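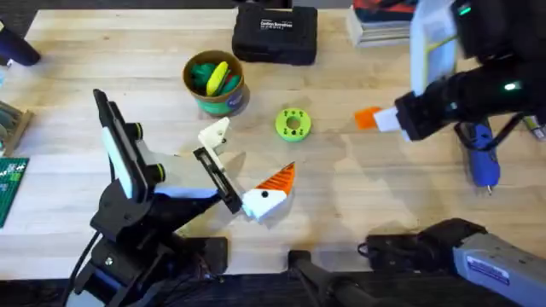
## What is a workbench?

A workbench is a strong table for making and fixing things. Many are made of wood, like this light-colored one. Look for the thin lines in the wood - they are called the grain. The grain shows how the tree was growing, year after year.

Small parts, like the orange and white ones, are easy to see on a pale top.

In the town of Flendville, Hui-mei Mak has a bench that is 228 centimeters long. It took her 7 days to build. Run your finger along a wooden table at home. Can you feel its grain?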